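Days Out > Makers and Workshops > Lullcombe

The Deligiannis tile works open day, Lullcombe

I have wanted to see inside the Deligiannis works ever since we did our hallway, and last November they finally opened the doors for a weekend. I booked the minute I saw it! Tickets were free but you had to choose a slot, and mine was the 11 o'clock tour, which meant leaving Brinside in the dark with a flask and a cheese roll (eaten before the first roundabout, I'm afraid).

The works is at the bottom of the lane behind the old railway yard. Parking is on grass and it was very soft, so bring boots if they do it again. You sign in at a hatch, get a pair of ear plugs and a sticker, and then you're straight in among it all.

We began at the clay end. It comes in as great crumbly heaps under a roof, and a digger feeds it into a hopper that grumbles like a cement mixer. I could have stood there all day. From there it is ground, wetted, dried to a powder that feels like icing sugar (they let us put our hands in a tub of it), and carried up a belt to the press. The press is called Dillik, painted on the side in letters as tall as my arm, and it comes down with a thump you feel through your shoes. Every thump is a batch of tiles. They come out so weak at that stage that our guide snapped one between two fingers, and then handed round the pieces so we could all have a go. Lovely smell too, like rain on a dry path.

The kiln is 80 metres long, a good deal longer than I'd imagined. Tiles go in at one end on rollers and creep through, and there's a little thick window halfway where you can look at the glow. A queue formed for that and I went round twice! By the far end you can stand quite close, and a lady there was tapping each tile with a wooden stick and listening. A good one rings and a cracked one clunks. She let us try with our eyes shut and I got most of them right, which I was very pleased about.

After that came the bit I had really gone for, the laying room. It's where they try out new floor tiles before they go in the catalogue, and there are bays down both sides with different sizes and joints. I'm a plain tile person. Give me a big square matt grey over anything shiny. What I liked was how the tone shifts a bit across the surface, a touch blue in places and paler in others, so it doesn't look flat and dead like the ones we had in our last bathroom. The joints are kept thin and grey as well, and that makes a bigger difference than I'd have guessed. One bay had the same sort of tile with a bright white joint and all I could see was the lines.

I asked about cleaning, naturally. Warm water and a flat mop, they said, and go easy on the washing-up liquid as it leaves a film. I have been overdoing it for years.

The seconds shop is in a shed by the gate. There were 300 boxes marked down on the day, and people were coming out with wheelbarrows. I bought two boxes for the back porch and a chipped blue one to stand the teapot on. Sizes are mixed, so measure before you go and write it on your hand if you have to.

Tea and a bun came from a van in the yard, very good bun, and I'd say allow two and a half hours for the lot. There are a few steps up to the kiln walkway but the laying room and the shop are on the level. The next open day isn't fixed yet. They keep a list at the hatch and I've put my name on it. 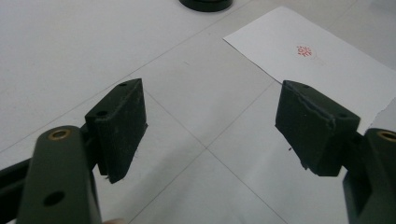 Large pale grey floor tiles with a thin grey joint.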